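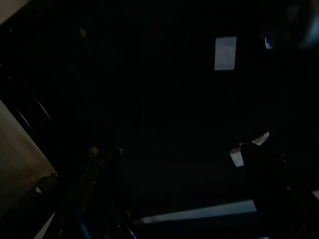
Low light at Skarton, beige panel and black frame

About Skarton

We pack, sort and unpack other people's belongings, and we have been doing it long enough now that we can hardly walk past a box without wanting to look inside and see how it was filled. If you're reading this page you probably have a move coming up, or a parent's apartment to go through, or a closet that has gotten away from you, and you would like to know who would be coming into your home. So let us introduce ourselves properly.

Skarton was started by Szu-yu Poon and Trefor Kneath, who met working for a moving company and got to talking, on a great many long drives, about how much trouble could be saved if somebody had just spent a little more time on the packing. Trefor was the one carrying the boxes whose bottoms gave out on the stairs. Szu-yu was the one on the phone afterward. They left in the same month (it was May, and raining, as Trefor likes to bring up) and took their first job together a week later: a two-bedroom place belonging to a retired piano teacher, with 700 pieces of sheet music that all had to come out the other end in the same order they went in. They did, and she still sends us her friends.

Maëlle Sutherland joined next and more or less invented the way we handle kitchens. Before Maëlle we packed kitchens last, in a hurry, like everyone does. Now the kitchen gets its own morning, starting at 9, with the kettle and two mugs left out until the very end. Corentin Arnaud came to us from a framing shop and takes care of glass, mirrors, lamps and anything with a shade. And Yannick Rey runs our sorting days, which have grown into a bigger part of the work than any of us expected.

A sorting day is a pretty relaxed affair. We bring the boxes, you bring the chairs — please do sit down, it goes on longer than people think — and we go through things together, one box at a time. Everything gets handled and everything gets asked about. We won't rush you over a drawer of birthday cards, and we won't raise an eyebrow at the fourth colander either.
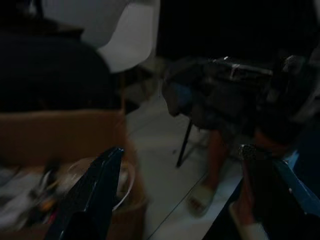

The small stuff is where most of the time goes. Big furniture is easy, you either want the sofa or you don't, but the hair clips and the spare buttons and the little plastic pieces that surely belong to something can eat up a whole afternoon. Yannick's habit is to give all of it one open box to begin with, and to put a bowl or a tub in there for the tiniest things so they don't slip down under the flaps. We don't decide on any of it until the end of the day, when you'll usually find that half of it has already been matched up with its other half.

We work in homes, mostly, but also in dance studios, dentists' offices, church halls and, once, a houseboat. Our biggest job so far was the Hiltelora language school, which was moving across town over the summer break and had up to 100 boxes of workbooks, wall maps and lost sweaters. We're very fond of that one and will tell you all about it if you let us.

A few practical things. We work in teams of two, so you'll meet the same two people on the first visit and the last. The first visit is free and takes an hour or so. We supply the boxes, paper and tape, and we come back for the empties once you've settled in, whether that takes you 10 days or the better part of a year. We don't drive the moving truck ourselves, but we're happy to talk to whichever mover you've chosen.

To set up a visit, call the office or use the form on our contact page. Szu-yu answers most of the messages herself, usually in the evening.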